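Partition Panels in the Small Workroom: A Record of the November Refit

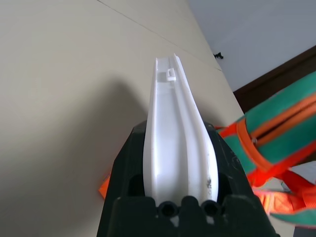 The small workroom at the rear of the house has been in regular use as a study and mending room for several years, and its wall surfaces had become a matter of some concern. It was resolved in November that the painted boards should be replaced with plain panels in a single quiet colour. Samples were obtained from Brallum and from Stistari, and beige was preferred to grey following an inspection by my colleague Margaux Bodin. The finish is smooth and matt, and it takes a soft shadow without glare, a quality I had specifically requested. A faint diagonal seam remains where two panels meet. I have decided to leave it unfilled until the spring.

The panels were supplied at a cost of 268 pounds, inclusive of delivery. A further 60 pounds was set aside for fixings, of which a portion remains unspent. The longest panel measures 224 centimetres and had to be brought in through the garden door, the hallway being unsuitable for the purpose. Gaëtan Lecomte kindly assisted with the lifting, and the work was concluded shortly before supper on the Saturday.

The adjoining wall has been retained in white. Consideration was given to continuing the beige throughout, but the room receives limited daylight and the paler surface was judged to be of benefit. A small black clip is attached at the corner where the two surfaces meet. Readers who wrote to me regarding corner fittings are advised that I purchased a packet of these from Bako and found them adequate, although the packet does not state the thickness of panel for which they are intended. Written instructions would be welcome.

Two matters are outstanding. The skirting has yet to be cut, and the old shelf brackets are awaiting collection by Ximena Sepúlveda, who has a use for them in her own workshop. I shall report on the skirting when it has been fitted. Correspondence concerning paint for the door may be left in the comments in the usual manner.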